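Oct 17, 2020

Breakfast meeting done. On Zoom again obviously. Up at quarter to six, hair wet, proper shirt on top and pyjama bottoms underneath.

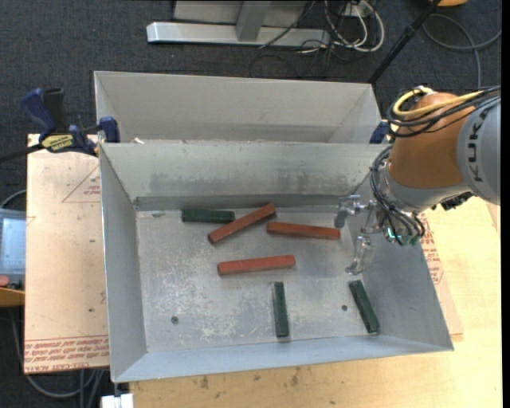

Good turnout considering. 136 on the call at the peak, then it dropped off once the speaker from Tonus started on her slides. Bit dry. Pensions and what to tell staff about them, which we do need, but not at seven in the morning. Questions at the end were better than the talk. Man from Jutard wanted to know about part-timers and got a straight answer for once.

I did the welcome. Forgot to thank the sponsors, had to butt in after the break and do it then. Standurard were nice about it. Must email them anyway. Must also send them the invoice, it's been sitting in drafts since the start of the month.

Breakout rooms a mess. Meant to be 8 in each and one had 30 and another had just me and a chap eating toast with his camera pointing at the ceiling. We had a nice chat though. He runs a print shop near the station, joined in the spring, has never met any of us in a room. Felt bad about that. Put him down for the walking group if it's still allowed.

Raffle total came to 3,737 pounds, more than last year when we had a hotel and a band and everything. Can't explain it. People bored at home with their cards out I suppose. All going to the food bank, need to ring them about a photo with the cheque, do people still do big cheques? Find out.

Christmas lunch. Mahawong want their deposit by the end of October or they let the room go. Said I'd ask for more time. Havent asked. Don't want to lose the room, don't want to lose the money either. If it's tables of six and no mingling then what is the point of us, the mingling is the whole thing. Sleep on it.

Newsletter still not written. Membership renewals to chase, the A to F ones at least. Two have gone quiet and I think one has shut for good, the phone just rings out.

Headache from the screen. Walked to the postbox and back with nothing to post. Soup for lunch, then fell asleep on teh sofa till three.

Ring Mahawong first thing. Then the invoice.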